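Does a Microchip Rule Bring More Lost Pets Home? A Second Look at the Provden Ordinance

Final report, Local Policy and Data seminar
Submitted by Eglītis, November
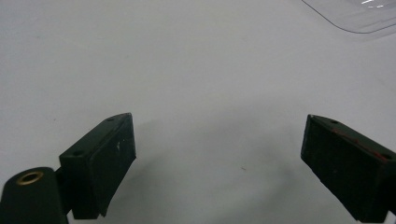 Figure 1. White tabletop with the two dark green jaws of a hand-held gripper.

Summary

The city of Provden requires every dog and cat over four months old to carry a microchip. The city says the rule has been a success and points to a rise in the share of stray animals returned to their owners. I asked for the shelter's intake records and checked the claim. The share did go up. I don't think the records show that the chip rule is what raised it, and in the case of cats I don't think they show much of anything. The report explains how I got there and where my own work is weak.

1. Background

Before the ordinance, Provden asked dog owners to buy a tag each year and asked cat owners for nothing. Under the new rule, owners have to get a chip placed by a vet or at a city clinic and then register the number. The fine for a first offense can be dropped if the owner gets the animal chipped within 30 days.

Supporters made three arguments at the time. Chips don't fall off the way collars do. Shelters would spend less on housing strays. Fewer healthy animals would be put down for lack of space. All of this sounds reasonable, and I started the project expecting to agree with it. My first proposal was even titled "How Microchips Fixed the Stray Problem in Provden," which my reader sensibly crossed out.

The city's one-page handout on the rule says that reunions "increased sharply after adoption." It gives no table, no starting number and no definition of a reunion. I couldn't find a longer version. When I asked for one, the city office sent me the same page again in a larger file.

2. What I asked for and what I got

I filed a records request for every stray intake at the municipal shelter for the 12 months before the ordinance and the 12 months after. The shelter uses a record system called Hotamar, and the export arrived as a single spreadsheet of 822 rows. Each row is supposed to be one animal. The columns are intake month, species, estimated age, chip found (yes, no or blank), tag found, outcome and outcome month.

I removed 11 rows because they were plain duplicates, with the same animal number entered twice. That left 811. The sheet needed other cleaning that I will mention because it matters later:

Outcome was typed by hand. "RTO," "returned," "owner pu" and "went home" all seem to mean that the owner took the animal back. I grouped them together. "Transfer" was kept separate.

"Chip found" was blank in 273 rows. Nearly all of the blanks are in the first year.

Age was not useful. A lot of animals are listed as exactly two years old, which I take to be a default.

3. The blank cells

I want to spend some time on the blanks, as most of my doubts come from them.

If the chip column is blank, one of two things happened. Either the animal was scanned, no chip was found and the worker skipped the box, or the animal was never scanned at all. The spreadsheet can't tell these apart. The city appears to treat every blank as "no chip." That would make the first year look like a time when hardly any strays had chips, and the second year look like a great improvement.

The shelter's written intake procedure was changed in the same month the ordinance took effect. The old version says staff "may" scan. The new one says staff must scan at intake and again before any outcome. The shelter also bought new scanners that read more kinds of chips. A dog that came in with a chip before the change could easily have been missed. The same dog a year later would have been scanned twice with a better tool.

So two things changed at once: the law about owners, and the habits of the shelter. A before-and-after comparison can't separate them. If the second one did most of the work, a town could get the same result by changing its intake sheet and buying scanners, with no fines for anyone.

4. Dogs

For dogs, the return rate rose in the second year, and the rise is big enough that I don't think sloppy typing explains it. It does not, however, begin when the ordinance begins. The monthly chart starts climbing before the rule took effect and then climbs more slowly. The city would probably say owners were getting ready for the deadline. That's possible. It is also what you would see if something else was already going on.

One candidate is Ballon, a neighborhood lost-and-found site where people post photos of stray animals. It opened to Provden residents in the spring before the ordinance. Several shelter rows have a note reading "owner saw Ballon post" or similar. Notes are optional in Hotamar, so I can't say how many owners came in this way. I only know that some did, and that the city handout doesn't bring it up.

I also looked at dogs that came in with a tag on. They were returned more often than untagged dogs in both years, and in the second year a dog with a tag and no recorded chip did nearly as well as a dog with a chip. A tag costs a few dollars and can be read by the person who finds the dog, who may never call the shelter. Those returns don't appear in my data at all, which means the shelter's figures probably understate how well tags work.

5. Cats

The cat results are thin. Few stray cats were returned in either year. Many cats brought in as strays probably have no owner, or are fed by several households that don't think of themselves as owners. A chip rule has nobody to apply to in those cases.

In one quarter of the second year, the return rate for cats doubled. This is the sort of number that could end up in a handout. The actual change was small enough that one family with a litter of wandering kittens could have caused it. I left the quarterly cat chart out of the report for that reason.

6. Registration

A chip holds a number. It is only useful if the number leads to a working phone. I had assumed that chipped animals would almost always go home, and the records say otherwise. Among chipped animals that weren't returned, the most common notes are variations on "number disconnected," "registered to previous owner" and "never registered."

The ordinance does require registration, but I found no sign that anyone checks it. The form handed out at the city clinics has the registration step on the back, below the payment section. I picked up a copy and missed it the first time. If I were a city council member and wanted the rule to do what it promises, this is where I would look first. It might not take more than a follow-up text message after the clinic visit.

7. Cost

I had planned a full section on cost and had to drop most of it. The shelter doesn't record the daily expense of one animal. It does record length of stay, more or less, but by month only, so an animal that came in at the end of one month and left at the start of the next looks the same as one that stayed for weeks. The claim that the ordinance saves money may be true. I could not test it, and I doubt the city has tested it either.

8. Limits of this project

I compared one year with one year, in one city. A good comparison would include a nearby town with no chip rule. I wrote to 7 shelters in the region asking for the same columns. Two replied. One keeps its records on paper, and the other groups strays together with animals given up by their owners, so neither could be used.

I also made the outcome groups alone, and another person might have sorted a few of the odd entries differently. I tried it with "owner pu" left out, in case it meant something other than "owner pickup." The rates dropped in both years and the overall pattern stayed the same.

Finally, I didn't interview owners. People who got their pets chipped may be the same people who would have come looking at the shelter anyway.

9. Conclusions

More stray dogs were going home in Provden at the end of the period than at the start. The chip ordinance may have helped. So may mandatory scanning, better scanners and a free website, and the records I was given can't divide the credit. For cats I would make no claim.

I would suggest that the shelter stop allowing blanks in the chip column, add a "reached owner how" field, and keep outcome months as full dates. With a year of records like that, somebody could answer the question properly. Until then, I think the phrase "increased sharply after adoption" should come off the handout, or at least be printed with the numbers next to it.

Appendix A: List of outcome terms and how each was grouped
Appendix B: Text of the records request
Appendix C: Old and new intake procedures, side by side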